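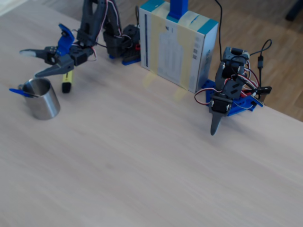 Ticket 236: gripper opens by itself mid-lift

Opened 6/7/25 by Mafalda Pacheco, component: Clukitow controller

So the arm plans fine, closes fine, and then the close command just expires while the next trajectory is loading. The log says "goal timeout, 200 ms" every time. I rolled back to the older planner and got the same thing!

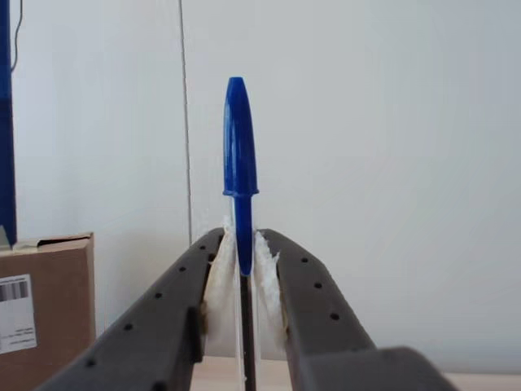
Pen between the fingers, wrist view.

Bouchra asked if it's the servo. I don't think so – holding from the command line works all day (well, all afternoon).

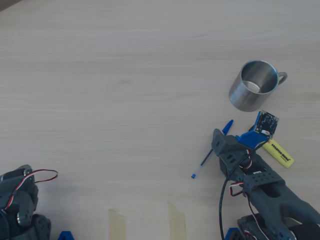 I bumped the timeout to 1,315 ms and the error is gone from the log, but that feels like a band-aid. Gediminas, can you look at how the queue hands off goals? Leaving this open.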